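Post-fault inspection: dual-arm unit, table clearing task (simulation)
Site: Dredine
Inspected by: Yaw Zakaria
Date: 10/8/26

Reason for inspection: left arm stopped on a force limit at the table edge during run 32. Right arm kept moving after the stop was raised.

1. Stop signal reaches both arms: FAIL
Right arm halted 900 ms late. Limit is 30 ms. Traced to a stale setting in the Imar controller file.

2. Gripper clearance at table edge: FAIL
Planner used the old table height. Contact margin was nil on the left side.

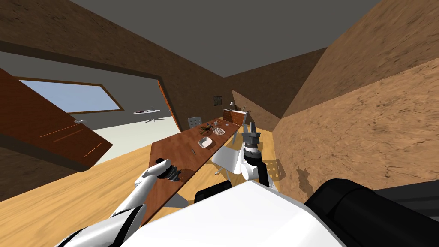
3. Joint limits, both arms: PASS
No limit was reached in the logged run.

4. Collision shapes for chairs and tableware: PASS WITH COMMENT
Bowl and plate load properly. Chair backs are still simple boxes. Acceptable for now, but refine before the arms are allowed past the far half of the table.

5. Fault log complete: FAIL
Entries missing between steps 30 and 38. Colour coding of warnings is also wrong in the viewer.

Actions: K. Ghaffari to correct items 1 and 2 and rerun. Item 5 stays open. No transfer to the hardware cell until item 1 passes.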